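Preguntas frecuentes sobre el plan de comidas Killa

Actualizado en julio de 2021

¿Qué incluye el plan?
El plan Killa dura cuatro semanas. Cada semana recibe un menú, la lista de la compra y las recetas en formato imprimible. No enviamos comida ni vendemos suplementos. Las consultas se atienden por correo o en nuestro centro de Oltummont.

¿Tengo que contar calorías?
No. Las raciones van indicadas en medidas de cocina: una taza, un puñado, una cucharada. Quien prefiera pesar los alimentos tiene los gramos al final de cada receta.

¿Cuánta proteína lleva el menú?
El menú base aporta 60 gramos al día, repartidos entre el desayuno, la comida y la cena. Si hace deporte de fuerza o pesa bastante más que la media, es probable que necesite una cantidad mayor. Indíquelo en el cuestionario inicial y le enviaremos la versión ampliada.

¿Puedo seguirlo si soy vegetariano?
Sí. Hay una versión con huevo y lácteos desde el principio, y en marzo añadimos otra sin ningún producto animal. Esta última requiere tomar vitamina B12 aparte; consulte la dosis con su médico o farmacéutico.

¿Cuánto tiempo hay que cocinar?
Se cocina dos veces por semana. En la primera sesión se preparan las legumbres, el cereal y una crema de verduras; en la segunda, el pescado o la carne y las salsas. El resto de los días solo hay que calentar y aliñar. La ensalada se prepara siempre en el momento.
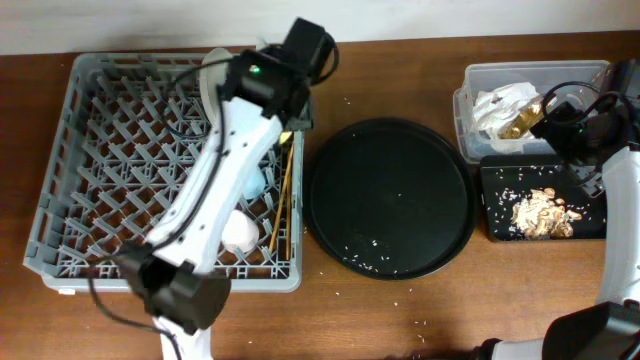
¿Se puede congelar todo?
Casi todo. Las legumbres, los guisos y las cremas congelan bien. No congele la patata cocida entera, el huevo duro ni las ensaladas. Descongele en la nevera la noche anterior, nunca sobre la encimera.

¿Y el pan?
Está permitido en la comida y en el desayuno, mejor integral. Mire la etiqueta: la harina integral debe figurar como primer ingrediente —muchos panes oscuros se hacen con harina blanca y algo de salvado.

¿Para quién no está indicado?
Para embarazadas, menores de edad, personas con enfermedad renal o con antecedentes de trastornos alimentarios. Si toma medicación para la diabetes, hable antes con su médico, ya que puede ser necesario ajustar la dosis.

¿En qué se diferencia del plan Darko?
Darko es para mantener el peso y trae raciones mayores de cereal. Las recetas son casi las mismas. Puede pasar de un plan a otro al terminar cualquier semana, sin coste.

¿Atienden en Liltley?
De momento no. Los clientes de Liltley pueden hacer el seguimiento por videollamada, con las mismas tarifas.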